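Subject: Re: [hall-list] Heating the old library room at Forkholm
Date: Sep 11, 2023

Dear all,

thank you for the replies. I quote the earlier message again, for those who joined the list over the summer:

> The readers in the Forkholm room complain that it is too cold in the morning and too warm after lunch. Can we change the hours of the heating, or must we buy a new controller? The offer from Culton is 269 pounds without fitting.

I have now read the offer two times and I think we should wait with it. The old controller has two programmes, and we only ever used the first.

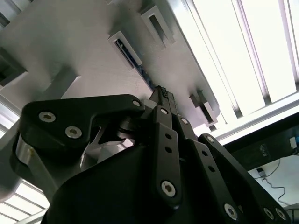
**Heating hours**

In May I wrote down when people come in. The first readers arrive before nine, but the heating starts at nine, so the room is cold for them. I propose that we start at half past seven and stop at one. The walls are thick and keep the warmth well. For evenings with a talk we can use the second programme, which must be switched on by hand.

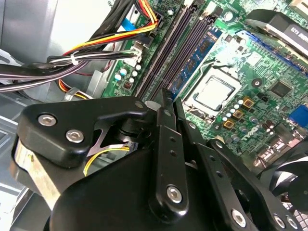
The other question was the window side. Two of the radiators there stand behind the Huenchumán shelves, and the warm air goes up behind the books. This is bad for the readers and also for the bindings. I would move the shelves to the inner wall – they are heavy, so the books must come out first. Please keep them in order when you pack them, as the catalogue follows the shelf numbers.

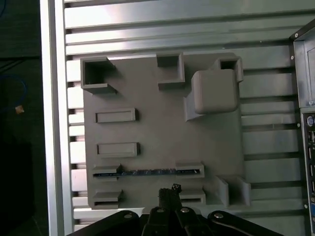
About the thermometer, I agree with the person who wrote that it hangs in the wrong place. It is next to the door and measures mostly the corridor. I would like it at the height of a sitting reader. For holding it we do not need anything expensive: a small 3D-printed plate, like the grey one with the clips and the open square sockets, would be enough, and it can be fixed flat to the side of a shelf.

Priltach have offered to look at the valves when they come for the boiler. If you are against the new hours, please write to the list before then.

With kind regards,
the Forkholm room group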